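Chapter 6
Possession and Pace in the Team Game

The number of points a basketball team scores depends on how many possessions it has and how well it uses each one. This chapter treats the first quantity. Shooting is covered in Chapter 7.

6.1 What counts as a possession

A possession begins when a team gains control of the ball and ends when the other team gains control. An offensive rebound extends a possession and does not start a new one. Because control alternates, the two teams in a game will finish with nearly equal totals - the difference is seldom more than 2.

Older box scores did not record possessions directly. They were estimated from field goal attempts, free throw attempts, turnovers and offensive rebounds. The Castine league kept its records in this form until 2000.

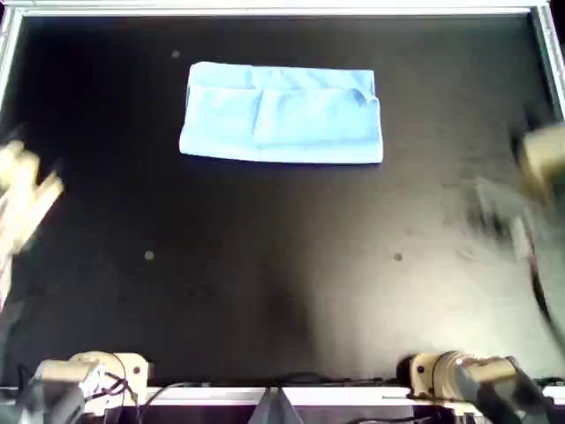
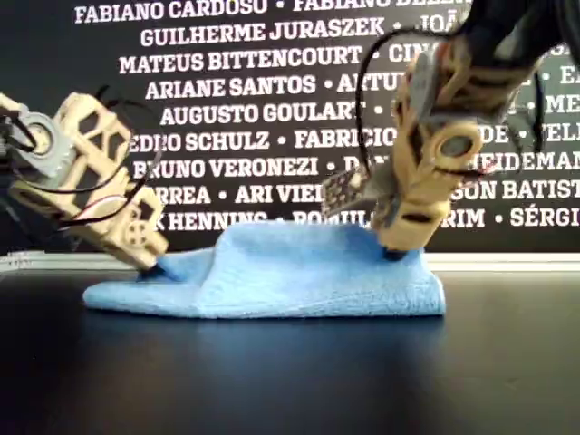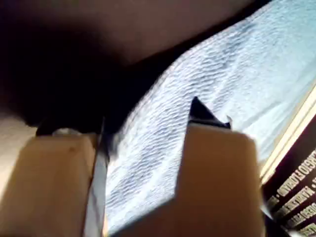

6.2 Pace

Pace is the number of possessions per team in a full-length game. A fast team such as Orumia in our sample season may gain up to 20 more shots than a slow team such as Villa, with no change in skill. Points per game is therefore a poor measure of offense. Points per possession is preferred throughout this book.

Overtime periods must be removed or scaled before teams are compared. The sample season has 16 games per team, and a single long game can shift the average.

Key terms: possession, pace, offensive rebound, turnover

Related chapters
Chapter 5: Reading a Box Score
Chapter 7: Shooting Efficiency
Appendix B: The Purnilano Data Tables

Comments (2)
hoopstat: Does a team rebound after a missed first free throw count?
benchcoach: No - the ball is dead, so leave it out.

Contact | Copyright Purnilano Press | Back to top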